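29 May 2019

Home late, feet sore, and I've got a cup of tea and half a packet of Lirley biscuits in front of me, so this will be a long one. I want to get today down before I start remembering it the way it sounded in the incident report.

The short version is that the arms hit each other. Well, the left one hit the right one, if you want to lay blame, and I've been laying blame since mid-morning. We were on the handover task, where one arm gives a thing to the other arm and the other arm takes it. You'd think after all these weeks we'd have it licked. We had 400 good runs to get through for Skinura by the end of the week and I was feeling quite pleased with myself, because the first 200 had gone through with barely a hiccup and I'd started planning what I'd do with a free afternoon. Serves me right!

So I started the next one, same as all the others. Right arm comes in, left arm comes in, and then the left one just kept coming. No slowing down, no little pause before the grip like it's meant to do. It slid straight past where it should have stopped and there was this crunch – not a huge noise, more like stepping on a plastic flowerpot. Then both arms sort of leaned on each other and shook. I hit the stop. I'd like to say I hit it instantly but I've watched the log and it was 3 seconds, which doesn't sound like much until you're looking at two robots trying to push each other off a table.

That's the part that's bugging me, if I'm being fair to myself. The button was exactly where it's supposed to be, at my right hand. I had a pen in that hand. I put the pen down first. Who puts the pen down first? I have done the safety training twice and I wrote half the wall chart, and when it came to the real thing I tidied my stationery.

Nothing hurt apart from one finger on the left gripper, which has a crack running up it and wobbles if you touch it. There's a scuff on the right one as well but it's cosmetic. I swapped the cracked finger for one out of the spares drawer, which took forever because the tiny screws in there are all mixed up with the other tiny screws (I've complained about this in January and I'll complain about it again). Then I did the whole homing routine and the joint check, and everything came up green, and I thought, right, good, we'll creep through it at quarter speed and see. 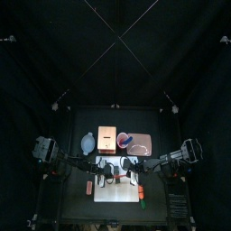 Quarter speed was fine. Half speed was fine. I was almost annoyed at how fine it was, because a fault that goes away by itself is the worst kind, you just know it's off having a rest somewhere. I ran the handover over and over with my thumb practically resting on the stop button, no pen anywhere near me, and it behaved beautifully. Full speed, still fine. I even went and had lunch.

It came back after lunch. Same thing, left arm overshooting, except this time I got it before they touched. And because I was watching for it I noticed something I'd missed in the morning, that the screen went on showing the left arm in its old spot for a moment after it had already moved on. So the arm knew where it was going but the part that checks for collisions didn't know where the arm was. It was working off old news. The guard that's meant to keep them apart was keeping the right arm away from a left arm that wasn't there anymore.

Went digging in the logs, which is the bit of this job I secretly like. Run 2,059 is the one that crashed, and if you scroll back from there you can see the position messages from the left side arriving later and later, just a smidge each time, all the way through the morning. Nothing flagged it. There is supposed to be a warning when messages get stale, and there is one, but somebody set the limit so generous that you could boil an egg before it went off. I checked who changed it. It was me. Back when we were first setting up and the warning kept going off every five minutes and driving everyone up the wall, I bumped it up "for now" and put a note in the file saying to change it back. The note is still there. It's a very clear note.

I had a bit of a sit after that.

Anyway, I changed it back, and put in a hard stop so that if either side goes quiet both arms freeze where they are. I tested that by pulling the left data cable out while they were moving, and they froze, and I plugged it in again and did it four more times because I enjoyed it so much. What I still don't know is why the messages were getting late in the first place. My money's on the Stikotmont hub, which runs hot and has never liked being asked to do two things at once. The other theory going round is that it's the update we put on last week. We're going to try a different hub tomorrow and leave everything else alone, so we'll at least find out one thing.

Had to ring Jayawardena to tell them the shipment of runs would be short. They took it well, better than I would have. They asked if the morning's data was still any good and I said I'd have to look, and then I did look, and I don't think I trust the back half of it. So that's a fair chunk to do again. The free afternoon is well and truly gone.

Wrote up the incident report and left in the bit about the pen. I went back and forth on it. It made me look a goose, but the next person on that chair should know to keep their hand empty, so in it went, and I've added a line to the wall chart as well.

Need to remember tomorrow: spare hub from the cupboard, label those screws, and order more fingers, there's only one left in the drawer. And milk.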